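Youth Detention and Missed School: Student Project Report
Tahmineh Mohammadi and Shahram Rostami

Our project asked how long minors held before trial in the Multstead district go without classes. We read 515 court notices published by the district registry and pulled out every case where the person held was under 18. That left 20 cases.
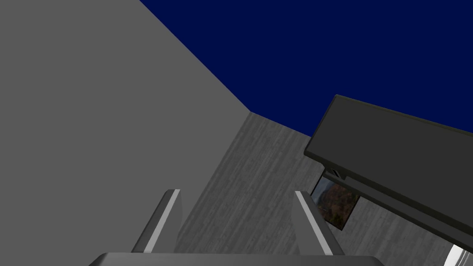
In 7 of the 20, the notice gave no date for a first hearing – we left these out of the timing table but kept them in the total. The law requires a teacher to visit within two weeks of arrest. Only 2 notices mention such a visit.

We wrote to the registry and asked if visits are recorded elsewhere. A clerk replied that the schools keep their own lists. 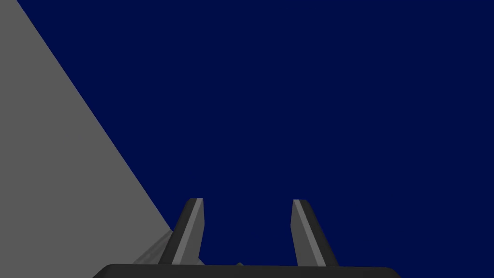

PLADPORT, September –
Shahram interviewed a defense lawyer at the Asadi legal aid office. She said families often ask for schoolbooks first and are told to apply in writing. The form is two pages long and has to be signed by the school principal. Her notes are in Appendix B.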